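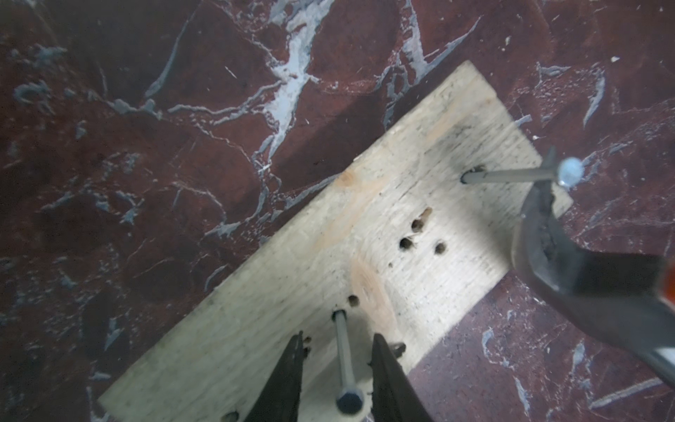 Allari Chores Project
Progress report to the Ultel small grants office, September 2026

Hi all. You asked for these to be short and readable, so I'm writing this one the way I'd tell it over coffee, and the full logs are on the shared drive for anyone who wants them.

The question you're paying us to answer is still the same one: can a pair of fairly cheap robot arms do the kind of little jobs that eat up time at home or in a small shop? Last period we mostly folded dish towels and stacked cups. This period we moved over to the workbench, and I have to say I've enjoyed it a lot more (the towels were getting to me).

The job we picked is hammer and peg work on a piece of wood with holes in it. One arm deals with the peg, the other arm deals with the hammer. It sounds like a toy, and you'll find something very like it in any preschool, but it has most of what makes shop work hard for a machine. You have to pick up something thin, get it lined up with a hole, let go without knocking it over, and then swing something heavy near the spot where your other hand just was.

So, numbers first. We set out to collect 300 runs with a person steering the arms, and we have all 300. Then we trained on those and let the arms try it alone 100 times. They got a peg standing in a hole in 70 of those tries. I'm really pleased with that! When I wrote the proposal I would have been happy with half.

The hammering is another story, and I'd rather you hear it from me than find it in the logs. Out of the same 100 tries, the full job, peg in and then hit squarely with the hammer, came out right 4 times. Four. Most of the misses are small ones. The arm picks up the hammer fine, carries it over fine, and then comes down beside the peg, or brushes it and leaves it leaning. A person fixes that on the next swing without thinking. Our arms don't seem to notice they missed, and they carry on as if the job were done.

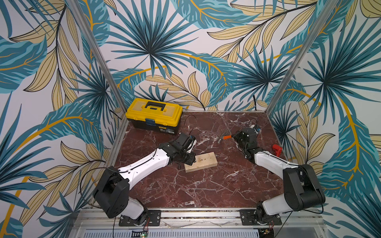

A good part of the trouble is grip. A handle wants to turn in the jaws a little, and once it has turned, the face of the hammer isn't where the software thinks it is. We tried squeezing harder, which helped some and made the motors run warm. We tried holding the handle closer to the head, which made the swing steadier and also made it pretty feeble. The best result so far came from slowing the whole thing down and pressing more than striking, and I can already hear the carpenters among you groaning. Fair enough. It works all right for pegs in loose holes and I wouldn't count on it for anything else.

The other part is seeing. When a gripper gets in close it blocks a lot of its own view, and the overhead view is too far off to tell you if a peg is straight. We use both together and that does help, but there's a moment right before contact where neither one is much good. Pegs are shiny, too, and so is the hammer head. I've spent more evenings than I'd like fiddling with the lights.

We also changed the control software over to Aoki partway through, which cost us some runs we had to throw out and redo. I'd make the same call again. Starting up in the morning used to be a whole ritual and now it's one command, and the two arms stay in step with each other much better than before.
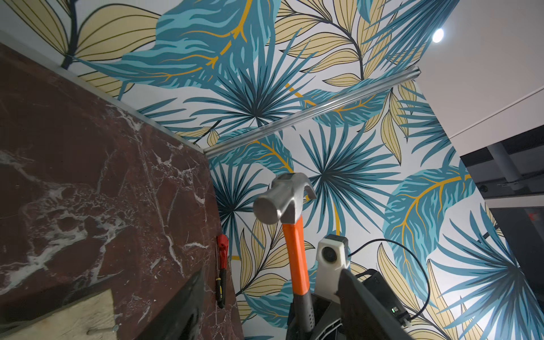

Putting things away is what I want to talk about for the next stretch. When I ask people in actual shops what they'd want a machine for, hardly anyone says hammering. They say they'd like the tools back where they belong at the end of the day. That's a much more forgiving job. If a screwdriver goes back a little crooked, who cares? You can take all night over it, and there's no swinging involved. I think we could get to something useful there a lot sooner, and the picking-up skills we already have should carry over.

So my ask is to shift the rest of this phase toward tidying, and keep hammering going on the side as our hard test. No extra money needed, apart from new gripper pads, which wear out faster than we planned for. I've put those in the budget sheet under supplies. The people at Erum have offered to let us try the tidying on one of their real benches in October, with their own mess on it, and I'd love to say yes. Could you let me know if the grant terms allow work at a second site? I read through them twice and couldn't tell.

As for whether machines can do the chores yet: picking up and placing, mostly. Anything with force in it, no, not on this kind of hardware and not from me so far. A patient teenager would still beat us at every single task on the list. I'll send the retrained results as soon as we have them.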